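So I promised a few of you a proper write-up about the grippers and then went quiet for a good long while. Sorry about that! Grab a coffee, this is going to be a thread, and I am going to ramble a bit because that's how I think.

Background for the new folks: I have been building kitchen tasks in simulation for a two-armed robot, and for most of that time I used one gripper on both sides. It came with the arm model, it closed when I told it to, and I never gave it much thought.

Then Hiếu Khúc (hi Hiếu, thank you, I owe you lunch) sent me his Wodico gripper model and said to just try it against the Coetzee one I had been using. Same arms, same controller, same kitchen. I figured it would take me an afternoon. Ha.

I put together two tasks. One is reaching for small stuff on a wooden surface, and the other is getting up to a cabinet with wire rack shelves. They sound alike when you write them down in a planning doc. They are very different once you're steering an arm into them.
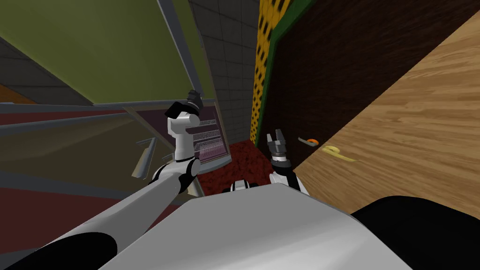

What I wanted to know was pretty simple. How close can I bring the wrist in before the housing gets in the way of the fingers? On paper the two models are nearly the same length. In use, the shape of the part behind the fingers matters a whole lot more to me than the length does.

The Coetzee has a nice wide opening and I still love it for small things on a flat surface. You can come in a little sloppy and the fingers forgive you. My first batch was 100 tries at the small-object reach and it got 80 of them, with a controller I had barely touched. I was thrilled, I'll admit I did a little dance in the kitchen (my real one).

The Wodico did a bit worse on that same task until I fixed my own mistake. I had carried over the tool offset from the other gripper, so every single reach was aimed at a point slightly past where the fingers meet. Please check your offsets before you blame somebody's hardware model. I sent Hiếu a rather grumpy message that I then had to take back.

With the offset sorted out they came so close together on the flat surface that I stopped keeping score and moved on to the shelves.

Shelves are where I got humbled. A wire rack is mean to a collision checker. If you use the simple box shapes, the planner thinks the whole rack is one solid slab and refuses to go anywhere near it. If you use the fine mesh, everything slows to a crawl - and you start catching fingertips on rods you didn't even know you were close to.

I ended up making each rod its own thin capsule by hand, with the Lusance planner set to keep a small margin around them. It was a tedious evening, and I'd do it again, because the arm finally started taking paths that looked like something a person might do.
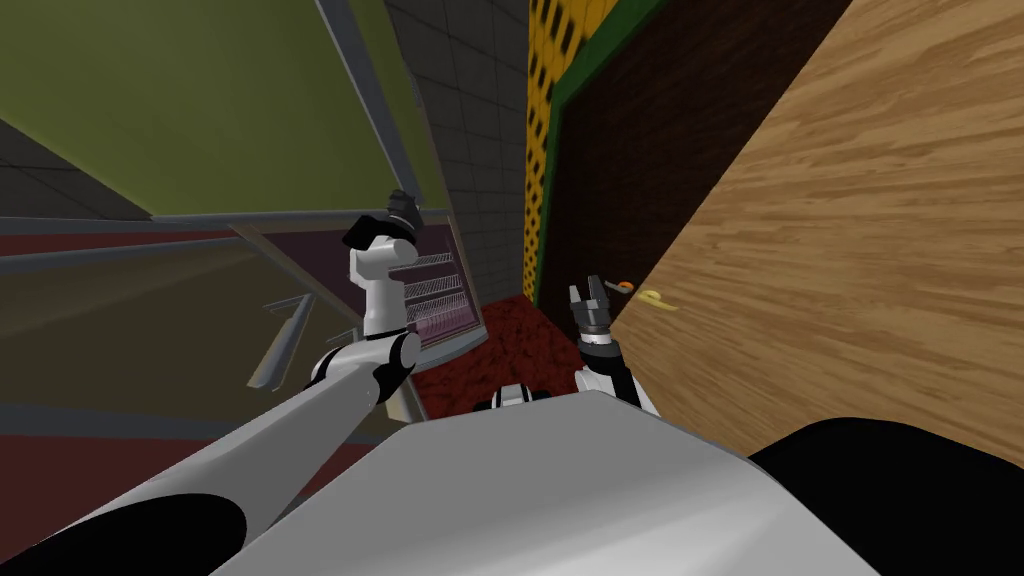 A word about views, since a couple of you asked. I run everything from the robot's own head view, and I had the head tilted for most of these runs. It takes some getting used to! I kept leaning in my chair as if that would straighten the room out. My neck did not appreciate it.

I did try leveling it. The trouble is that I'd lose one hand or the other whenever the arms were working far apart, and I would much rather have both grippers in sight and put up with a crooked kitchen. If you have a tidy fix for this, my replies are open and I will read every one of them.

On controllers: I went back and forth between plain joint position control and an impedance controller I borrowed from the folks at Nunstead. Joint control is easier to reason about and I still reach for it when something is broken. Impedance was far kinder around the rack, where a light brush against a rod doesn't have to end the run.

The price is tuning. I spent roughly 12 hours on the stiffness values, and a fair bit of that was me changing two things at once and then not knowing which one had helped. I know better. I did it anyway.

So which gripper am I keeping? For now, the Coetzee for the wooden surface and the Wodico for anything with shelves, and yes, that means I'm keeping up two sets of offsets and muttering about it. I would love to settle on one by November.

Next up is the same pair of tasks with noise added to the joint readings, which I have been putting off. Hiếu thinks the shelf task will fall apart completely. I think it'll be the small-object reach. I'll post the numbers either way, and if anybody has rod capsules for a wire rack they're willing to share, please send them to me before I make another set by hand.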